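Tanholm Furniture Services
Care of Tables and Work Surfaces: Frequently Asked Questions

How should a light wood tabletop be cleaned from day to day?
Wipe the surface with a soft, damp cloth, following the direction of the grain, and dry it with a second cloth. Scouring pads and powder cleansers should not be used on any Tanholm table.

May I use a spray cleaner?
Mild, ammonia-free products are acceptable. Apply the cleaner to the cloth and keep it away from seams and edges.

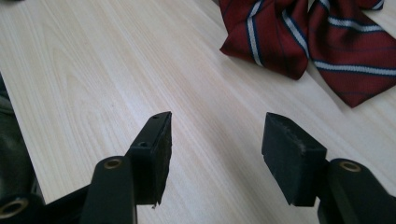 Slight differences in color across a pale top are normal and are not considered a defect. Tables in the Kurkby and Zeleke ranges may also become warmer in tone when placed near a window.

How soon should spills be removed?
Immediately where possible. Marks left by coffee, ink or oil are not covered after 8 hours.

Can a scratched top be repaired?
Light scratches can often be reduced at our workshop. Deep scratches generally require a replacement top. Please allow 2 weeks for an assessment.

How long do I have to report damage on delivery?
Claims must be received within 90 days and should include the order number.

Whom should I contact?
Written inquiries may be addressed to Kedir Ayele, Customer Care. The office closes at noon on Friday.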